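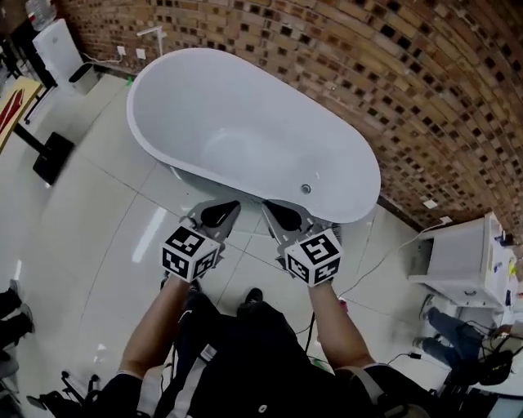

Freestanding tub on a tile floor, how do you clean behind it?

pellworth
We're redoing the upstairs bath and my wife wants a freestanding oval tub. The Umico one we like is 53 inches long and costs $719. My worry is the gap at the back. Our old tub is built in, so I've never had to think about dust and hair collecting behind one. How much room do you leave?

gravelbed
Six inches minimum on every side. We left two and I regret it. I clean back there with a sock on a yardstick.

dorrie_k
Disagree with six. In a small bathroom you lose too much floor. Ours is three inches off the wall and a flat mop goes in fine. The drain is what you should worry about — if you can't reach the trap from below, a leak means moving the whole tub.

gravelbed
A flat mop does not go in at three inches once there's baseboard. Measure from the baseboard.

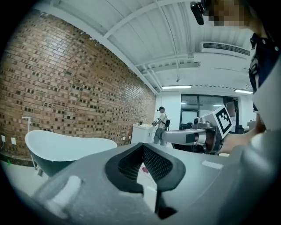

Tae-yang Moon

I put in a Siltora tub last August and went with five inches. Two other things to check. Glossy tile shows every water spot, so plan on wiping the floor after each bath or pick a matte one. And ask what the tub weighs full. Mine comes to 1,000 pounds with water and a person in it, and I had to add blocking between the joists.

pellworth
Hadn't thought about the joists. The house is old and they run the long way.

dorrie_k
Then get someone to look before you order. Gendgate charged us a restocking fee on a return.

gravelbed
Agree with dorrie on that one. Still say six inches.

pellworth
Going up there with a tape measure tonight. Will post the numbers.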